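Wrist view and shiny bags: how slow do you go?
Board: Teaching by Hand and by Remote

seonmi_yook
Hi all! Seon-mi Yook here, mostly a reader until now, so please be gentle. I've been driving our arm by remote control since December for a tidy-up task (get down to the thing on the floor, line up, pick it up, put it with the others) and I'm up to 504 recorded runs. My trouble is that I drive almost entirely from the wrist view, and some moments are lovely and some are a mess. A couple of grabs so you can see what I'm working with:
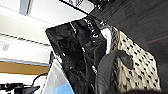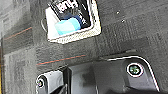 I slow way down whenever I'm close to something glossy, and I've started to worry that I'm teaching the arm to dawdle. The policy we trained on the first batch does exactly that, it creeps along and then sort of hovers, poor thing. Do you all drive at one even speed, or let yourselves slow down at the end? And do you look up at the room or stick to the wrist picture?

skundwood
Welcome, and good for you for posting! I'd say stick to the wrist picture if that's what the policy gets. I spent most of a winter glancing over at the real table while I drove, and my arm learned to make little moves that made no sense from what it could see. Slowing down is fine. Hovering is what hurts you, so if you need to think, think before you start the run.

Dito
I'm going to disagree with skundwood a bit, with love. For anything black and shiny against a dark floor I look up, every time. If the operator can't find the edge of the thing, you get a fumbled grasp, and 1000 fumbled grasps are worth less to me than 600 clean ones. Add a second view from the side and feed both in.

skundwood
Sure, if she has a second camera. Seon-mi, do you?

seonmi_yook
We have one on a stand, but it isn't in the training set. I suppose it could be! I'd have to start recording over, wouldn't I? (Please say no.)

onyekachi_eze
Yes, sorry. We went through it on the Virkulthorpe project, had 2185 runs with the wrist view alone and kept them for pretraining, so they weren't wasted. As for the dawdling, try trimming the stretches where the arm is standing still before you train again. It took me an afternoon and fixed most of our hovering.

Dito
Trim carefully though. Leave in the pause while the fingers close or it'll yank away too early. Ask me how I know.

seonmi_yook
Thank you both so much, I'll try the trimming first and see what the old runs give me. Onyekachi, do you cut by joint speed or by eye?

onyekachi_eze
Joint speed, then I watch a handful by eye with a cup of tea. I'll dig out the script tonight and send it over.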